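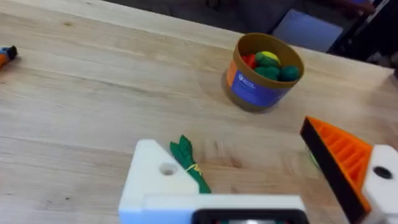
The group at Plavstead has 132 recorded runs and wants 100 more by February. I asked what the extra ones would teach the arms.

"Variety," came the answer, a bit quickly. On the same table, under the same lights? "We move things about."

Each run takes some three minutes, and failed ones are thrown out. I said that sounded like hiding the hard part.
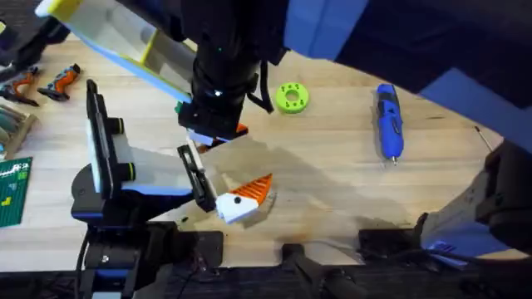

Kingi told me the failures are kept at Waltinholm, "but we haven't trained on them". I asked when they would. No date was given.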